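Waking at 3am every night since I moved, and it isn't stress. What else is there?

Posted in Sleep and Rest, Saturday, May 4, 2024

Michalis Papadakis

I moved to a first-floor flat on Werkside in the winter and have woken at ten past three nearly every night since. Before that I slept like a sack of gravel for most of my adult life.

Everyone I mention it to tilts their head and asks if I'm worried about anything. I wasn't, but I am now, chiefly about people tilting their heads. My GP's surgery gave me a leaflet with a drawing of a woman in a bath.

What I've tried so far: no coffee after lunch, no phone in the bedroom, a warm milk drink (revolting), magnesium tablets, a lavender spray that made the cat leave, and going to bed an hour earlier, which meant I was awake at ten past three having already had plenty of sleep and nothing to do.

The bedroom is at the front. The road isn't bad by day but it's the way out to the Trurkik depot and the lorries start early. I sleep with the window open a hand's width because I always have. I wake with a dry throat and a blocked nose, and by the time I've had breakfast both have gone.

The flat itself is small, one bedroom and a kitchen I also eat and work in. There is no mould that I can find and I have looked behind everything I can move. I've cleared the surfaces and got rid of the rug the last tenant left, in case it was dust, so the place now looks as if I'm about to be inspected.

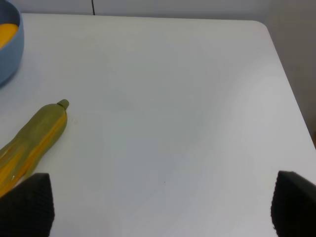
Greta_N wanted to know, when I moaned about all this in the hay fever thread, whether I had ever tried a week with the window shut, and said her own blocked nose had followed the traffic and not the pollen. I hadn't tried it. It had never crossed my mind that fresh air might be the problem, my mother having raised me to believe it cured everything up to and including a broken arm.

So: can dirty air wake you up? Or is that one of those things that gets into the papers on a slow day? And if it can, what do I do that doesn't involve moving again? I paid a removal firm 400 pounds to get a sofa up one flight of stairs and I'm not ready to see them again.

Reply from Nurkisley_Nights

It can play a part, yes, though I'd be wary of anyone who tells you it's the whole story. There has been research linking polluted air with poorer sleep. A link isn't proof of what's going on in your particular nose, but an irritated, swollen nose makes you breathe through your mouth, and that gives you the dry throat and can break your sleep without your ever knowing what did it.

The part of your post I'd pay attention to is that it clears by breakfast. I'd test it before buying anything.

Week one, change nothing. Keep a notebook by the bed and write down when you woke, how your nose felt and whether you could hear lorries. Week two, shut the front window at bedtime and open one at the back instead, if you have one, with the bedroom door left ajar. Week three, go back to how you were. If week two is plainly better and week three is plainly worse you've learned something. If all three are the same, you've spent nothing and can go back to blaming your mother.

The snag is that shutting the window changes the noise as well as the air, and noise is the likelier culprit if you ask me. Try a few nights of week two with the window open and foam earplugs in. It's untidy as science but you aren't publishing it.

Don't seal yourself in with everything shut, either. A small closed bedroom gets stuffy and you'll wake with a headache and post here again. Air the place in the middle of the day when the road is quiet.

One more thing, and I'd say it to anyone. If you snore, or wake up gasping, or find yourself nodding off in the daytime, go back to the surgery and say those exact words. Sleep apnoea gets missed a lot in people who assume it's something in the room. Same goes if you get wheezy or tight in the chest. They can do better than the bath leaflet.

Reply from dormouse186

Get an air purifier. I have the Kettler one, the tall one that looks like a bin. Sleep like a baby now. It's loud on the top setting so I keep it on low, and I did also change my mattress that month and stop drinking on weeknights, but I'm fairly sure it was the purifier.

Reply from Pam on the hill

If you do go down the purifier route, check the room size it's meant for and what the replacement filters cost before you look at anything else. Mine was cheap, and the filters are where they get their money back. It wants to be a proper particle filter. Skip anything that boasts of making ozone, as that can irritate your lungs and you'd be paying for it.

Also, ten past three on the dot? Have you asked what time the boiler downstairs comes on? We had two years of that.

Michalis Papadakis

The boiler is a horrible thought, thank you. I'll ask. Notebook starts tonight, back window from next week, and I'll report in June if I'm conscious.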